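Forum > Küche & Bad > Arbeitsplatten

Thema: Naturstein polieren lassen oder in Würde altern lassen?

Tiefspueler
Moin zusammen. Wir haben vor Jahren mit der Wohnung eine Marmorplatte übernommen, braungrau, 300 cm am Stück, und seither lebe ich mit einem Stein, der empfindlicher ist als meine Schwiegermutter. Zitrone: Fleck. Rotwein: Fleck. Ein Glas Wasser mit Ambitionen: Rand. Jetzt hat ein Betrieb angeboten, das Ganze vor Ort abzuschleifen und neu zu imprägnieren, für 82 Euro den laufenden Meter plus Anfahrt. Lohnt sich das, oder sieht das nach einem halben Jahr wieder aus wie vorher?

kalkrand52
Sieht nach einem halben Jahr wieder aus wie vorher. Gern geschehen.

Julska
Kommt drauf an, was du unter "vorher" verstehst. Ätzstellen sind keine Flecken, da hilft auch keine Imprägnierung. Säure greift die Politur an, fertig. Wer Hochglanz will und Salatdressing macht, muss sich für eins von beiden entscheiden. Matt geschliffen (C300 oder so) fällt das deutlich weniger auf.

Tiefspueler
Matt hat meine Frau schon abgelehnt. Begründung: "Dann hätten wir ja gleich Beton nehmen können." Wir haben aber gar nichts genommen, die Platte war schon da.

Ukitz
Ich halte die ganze Marmorpanik für übertrieben. In Italien stehen Bars mit Marmortresen, an denen seit Generationen Kaffee verschüttet wird, und da ruft keiner den Schleifservice. Das heißt dann Patina und kostet extra.

kalkrand52
In der Bar steht aber auch keiner morgens im Gegenlicht und zählt Ränder. Bei mir war es sonntags am schlimmsten, da hat man Zeit dafür. Ich hab rausgerissen und Quarzkomposit genommen. Sieht aus wie Stein, fühlt sich an wie ein Tablett.

Ukitz
Genau, und deshalb würde ich das nie machen.

Fugenfred
Darf ich fragen, was für eine Imprägnierung drauf soll? Ich hatte mal eine auf Wachsbasis, da klebte wochenlang das Brotbrett fest. Danach mit Aceton alles wieder runter, die Küche roch wie ein Nagelstudio.

Tiefspueler
Angeblich "Paisan Steinschutz", lösemittelfrei, hält laut Betrieb 6 Jahre. Auf die Nachfrage, ob das schriftlich geht, wurde das Gespräch spürbar kürzer.

Julska
Sechs Jahre auf einer Küchenarbeitsplatte glaube ich nicht. Auf einer Fensterbank vielleicht. Mach den Tropfentest: Wasser drauf, zehn Minuten warten. Wird der Stein dunkel, zieht er, dann ist imprägnieren sinnvoll. Perlt es ab, spar dir das Geld.

Tiefspueler
Hab ich gemacht, wird dunkel, und zwar zügig. Nächste Frage wäre dann, ob man bei der Musterung überhaupt etwas sieht, wenn man nichts macht. Zur Orientierung, die Richtung ist braun mit hellen Adern:

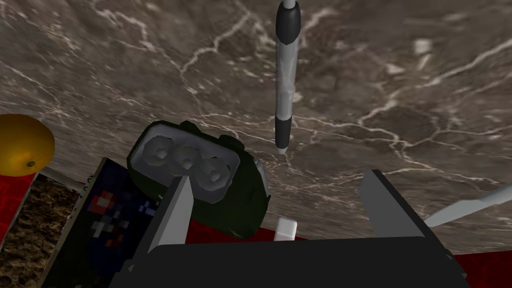 Ukitz meinte daraufhin per PN, bei so viel Aderung falle ein Rand mehr oder weniger sowieso keinem auf, und ich solle die 82 Euro lieber in Untersetzer stecken.

Julska
Untersetzer schaden nie, aber Öl sieht man auf jedem Marmor, der zieht. Imprägnieren kannst du selbst, dafür braucht es keinen Betrieb. Dünn auftragen, Überstand nach einer Viertelstunde abnehmen, über Nacht in Ruhe lassen. Schleifen würde ich vom Fachmann machen lassen oder gar nicht.

Fugenfred
Wichtig beim Abnehmen: alles runter. Was stehen bleibt, bleibt als Schliere.

kalkrand52
Ich sag's noch mal: Quarzkomposit.

Ukitz
Wir wissen es, kalkrand.

Tiefspueler
Also gut, ich imprägniere selbst und fange hinten unter der Kaffeemaschine an, da schaut sowieso nur der Kalk zu. Welches Tuch nehmt ihr für den Überstand, Mikrofaser oder Baumwolle?

Fugenfred
Baumwolle. Altes Bettlaken, ohne Knöpfe.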